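Clornanby House, Residents and Housekeeping Meeting
Minutes of the meeting held on 13 December 2025 in the downstairs dining room
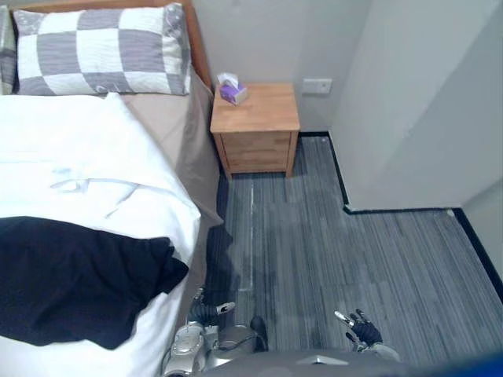

Bed and nightstand in the Drillen room, see item 3.

Chair: Mrs. Skadivska
Minutes: Lâm Ung
Present: residents of the ground floor and first floor, Mr. Robichaud for the owner. The two residents of the attic rooms sent their apologies, they both work on Saturdays this month.

The meeting started a little late because the dining room was still being used for breakfast.

1. Minutes of the last meeting

The minutes were read and accepted with one correction. Under "Kitchen" it was written that the large soup pot belongs to the house. It belongs to the resident of the room next to the stairs, who lends it. She asked that this be written clearly, and that the pot be returned to the lower shelf after use.

2. Matters left from the last meeting

Washing machine. The new door seal was fitted and there was no water on the floor after that. Residents are asked again to leave the door open a little between washes.

Hallway lamp. The lamp has a new bulb, but the switch near the front door is still loose. Mr. Robichaud has written it on his list.

Shoe rack. Still too full. The chair asked that every resident keep no more than two pairs downstairs. One resident said that winter boots need the space of two pairs by themselves. It was agreed that one pair of boots and one pair of ordinary shoes is correct.

3. The Drillen room

The Drillen room is the guest room on the ground floor, used for visiting family of residents. The chair wished to agree on how the room should be prepared and left, as there have been different opinions about it. The picture at the head of these minutes was shown to the meeting.

3.1 Bed. The meeting discussed the duvet first. Some residents are of the opinion that it should be pulled flat and tucked in when a guest leaves. Others said that a bed should be left open for some hours to get air, and that a rumpled duvet is not a problem if the sheets are going to be changed the same day. After a long discussion it was agreed: the guest leaves the duvet open, and the resident who invited the guest changes the bedding and makes the bed before the evening.

3.2 Bedding. The taupe fitted sheet hangs down loosely at the side of the bed. The chair asked if it is the wrong size. Mr. Robichaud did not know the size and will measure the mattress and the sheet. If it is too large, the house will buy a smaller one. One resident asked if the new one could be white to go with the duvet. The chair prefers to keep the taupe color, as it is more forgiving with marks. There was no vote on this.

The gray and white checkered pillowcase was liked by everybody who spoke. It was asked where it was bought, because two residents want the same for their own rooms. The chair will look if she still has the paper from the packet.

3.3 Black cloth on the bed. The black item lying over the lower part of the duvet was discussed. From the picture the meeting could not decide if it is a blanket or a piece of clothing. Three persons were asked and it did not belong to them. The chair will put a note on the kitchen door. If it is a blanket of the house, it should be folded and stored in the linen cupboard on the landing. If it is clothing, the owner is asked to collect it from the chair before Christmas.

3.4 Nightstand. The nightstand with two drawers will stay where it is, between the bed and the corner. One resident proposed to move it to the attic and to put a chair in its place. The proposal was not supported. Guests need a place for their glasses, telephone and medicine, and the wall outlet is just beside it, so a telephone can be charged there during the night.

It was agreed that the drawers must be emptied after each visit. In May a guest forgot a watch in the lower drawer and it had to be sent by mail, which cost the house more than was expected. The resident who invites the guest will look in both drawers before the key is given back.

3.5 Tissues. The box of tissues on the nightstand is paid from the common money. When it is finished, please take a new one from the cupboard under the stairs and write it on the shopping list. The box should remain in the room and not be carried to the living room.

3.6 Floor and walls. The carpet will be vacuumed after every guest, including under the nightstand. This is possible with the narrow head because the nightstand stands on short legs. The black baseboard shows dust very quickly, and it should be wiped with a cloth that is only a little damp. Mr. Robichaud reminded the meeting that no strong cleaning product may be used on it, as the paint came off in the upstairs bathroom in this way. There is no plan to paint the walls of the guest room this winter. A resident asked about hanging a small picture over the nightstand. Mr. Robichaud has no objection if it is hung with adhesive strips and not with a nail.

3.7 Booking. The booking sheet hangs inside the kitchen cupboard door. A guest may stay for a maximum of 4 nights unless the chair agrees to more. Please write the name of the guest and the name of the resident. At present there are stays written down with only the word "cousin", and it is not possible to know whose cousin it is.

4. Linen cupboard

Lâm Ung reported on the linen cupboard. The shelves were arranged again so that single sheets are on the left side and double sheets on the right side. Towels are at the bottom. Several pillowcases without a partner were found and put in a bag. Residents can take from this bag for use at home, and what remains after New Year will be cut for cleaning cloths.

It was asked that wet or half dry sheets are not put in the cupboard. A smell was noticed last month. The drying rack in the basement is free on most evenings.

5. Common money

Mrs. Skadivska reported that there is 653 dollars in the house account after the payment for the washing machine part. The expected expenses before spring are one fitted sheet if it is needed, vacuum bags, and salt for the front steps. The meeting found the situation satisfactory. One resident asked if a second duvet could be bought for the guest room, as it is cold on that side of the house. It was agreed to wait until the linen cupboard has been checked fully, because there may be an old one on the top shelf.

6. Quiet hours in the holidays

Quiet hours stay as they are, with the exception of New Year's Eve. On this night there will be no quiet hours until one o'clock. The resident over the dining room asked that the furniture is lifted and not pulled over the floor, also on that night. This was accepted.

Cooking for the holidays: residents who need the oven for a long time should write it on the paper on the refrigerator. The oven cannot be booked for more than half a day.

7. Other matters

Keys. One key to the basement is missing. Please look in coat pockets.

Bicycles. The bicycle without a front wheel has been in the yard for over 2 years. Nobody present knows the owner. Mr. Robichaud will attach a label to it, and if there is no answer he will take it to the recycling yard.

Mail. Letters for former residents should be put in the blue tray and not back in the mailbox.

Heating. Two residents find the ground floor hallway too cold in the morning. Mr. Robichaud will look at the timer.

8. Actions

Measure mattress and fitted sheet in the Drillen room: Mr. Robichaud
Note on the kitchen door about the black cloth: Mrs. Skadivska
Information about the checkered pillowcase: Mrs. Skadivska
Check top shelf of linen cupboard for a duvet: Lâm Ung
New booking sheet with a column for the resident's name: Lâm Ung
Light switch near the front door: Mr. Robichaud
Label for the bicycle: Mr. Robichaud
Heating timer: Mr. Robichaud

9. Next meeting

The next meeting will be in the new year, in the same room. The date will be put on the refrigerator when the work plans of the attic residents are known. Points for the agenda can be given to the chair or placed under the door of Lâm Ung.

The chair closed the meeting and thanked the residents for coming. Tea was served afterward.

Minutes written by Lâm Ung. Corrections, please, in writing before the next meeting.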